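Isance Opens Garment Repair Center in Drulholm

Mail-in mending service expands to knitwear and adds a walk-in counter

DRULHOLM, 6th March – Isance, a clothing repair company, today opened a repair center in the Masri district of Drulholm. The center will handle mail-in orders for knitwear, coats and denim, and it has a counter where customers can drop off and collect items in person.

The company has until now worked out of a shared workshop in Drurkari. Last year it repaired 1,147 garments there, compared with 1,078 the year before. Knitwear was the largest single category in both years, and it was also the category with the longest wait, because most of the work is done by hand.

"We had people sending us a sweater in November and getting it back when the weather was already warm," said Samer Kassab, founder of Isance. "The new center gives us the room to split the work properly. Knits go to one set of benches, woven fabrics go to another, and nothing sits in a pile waiting for the right person to be free."

The Drulholm center employs 13 people, including three who work only on knitwear. Their work includes closing holes, rebuilding worn elbows and cuffs, replacing ribbing, and fixing seams that have come apart at the shoulder or underarm. Customers can ask for a matched repair, where the yarn is chosen to blend in with the original, or a visible one in a contrasting color.

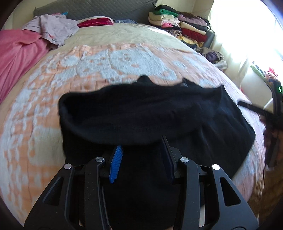 Moth damage remains the most common reason customers contact the company about knits. Isance asks owners to check each piece before mailing it, starting with the collar, the underarms and the area around the hem. Dark items need the most care. On a black knit that is folded over itself with a thick roll across the middle, a small hole can stay hidden in the fold, so the garment should be opened out and checked one layer at a time under a good lamp. Holding a single layer up to a window also works.

Items should be clean and fully dry when they are sent. Pieces with signs of moths should be sealed in a plastic bag and noted on the order form, and the center will treat them separately before any mending starts. Loose buttons or scraps of original yarn can be placed in a small envelope and packed with the garment.

Jihad Daher, who manages the knitwear benches, said that early repairs are nearly always simpler.

"A hole the size of a pencil tip is a short job," Daher said. "If you wear the sweater for another month, the stitches run and we have to rebuild a whole section. Please don't pull it closed with sewing thread at home, either – we have to take that out first, and it often tears the stitches next to it."

Each order begins with an assessment. Customers fill out a form on the Isance website, attach photos of the damage, and receive a price by email. No work is carried out until the customer accepts the price. If a garment turns out to be in worse condition than the photos suggest, the center will contact the owner with a revised price or return the item unrepaired.

Walk-in customers can have the same assessment done at the counter. Appointments are not required for drop-off. The center does not offer dry cleaning, dyeing or leather repair.

The Drurkari workshop will close to new orders once its current work is finished. Garments already there will be completed by the same staff and sent back to their owners as arranged. Customers with open orders do not need to do anything.

About Isance

Isance repairs everyday clothing for private customers and small retailers. The company accepts garments of any brand and age, including handmade items. Order forms, packing instructions and opening hours are available on the company's website.

Media contact: Samer Kassab, Isance, Drulholm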